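Home | Topics | A–Z index | Recent changes

Garnon Rules

The Garnon Rules are a set of good practice rules for testing two-armed mobile robots in simulated rooms. They take their name from the town of Garnon, where the first draft was discussed in May at a workshop of the software firm Satex. The rules are not a legal standard, and no office gives certificates for them. Laboratories follow them by their own choice, and usually say so in the report of a test.

Scope

The rules cover household tasks carried out in a rendered room – opening a door, moving a small object, crossing the floor. They do not cover the safety of real machines near people, for which other documents exist. A test done under the Garnon Rules can therefore say how well a control program performs, but it gives no permission to use the same program in a real home.

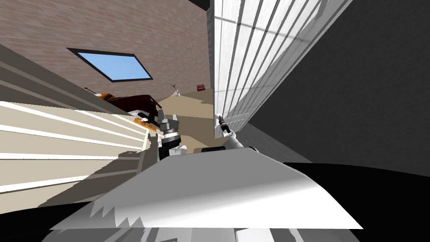
The text is divided into 4 parts: the room, the robot, the run and the record. The part on the room asks that every door, wall and piece of furniture has a fixed size and weight, written down before the first run. The part on the robot asks that the joint limits and the gripping force are the same as in the maker's data sheet. If a limit is changed for any reason, the change must stand on the first page of the report.

Runs and records

A single run may last no longer than 600 seconds. Each task is repeated at least 10 times with different starting positions, and failed runs are kept in the record together with the good ones. Views from the robot's own body are saved as they were rendered, also when the robot leans or its parts cover much of the room. It is not allowed to straighten or crop them later.

Contact is treated with special care. A gripper touching a door is noted as contact only, and the door counts as opened when its hinge angle has passed the value given in the task sheet.
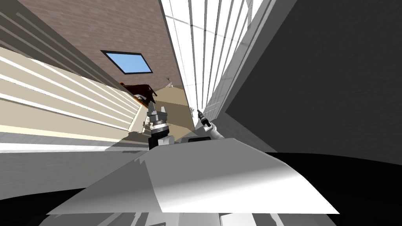
Carrillo objected that a fixed hinge angle is too simple, and that a robot which pushes a door open with its arm should not receive the same mark as one which uses the handle. The present edition keeps the angle but adds a line where the manner of opening is written in words.

Use

The largest known collection of records made under the rules is the Florance archive, with 2407 runs. Its index can be searched by task and by edition of the rules.

Category: Robot testing | Simulation | Good practice documents

Last updated: 19 Nov 2019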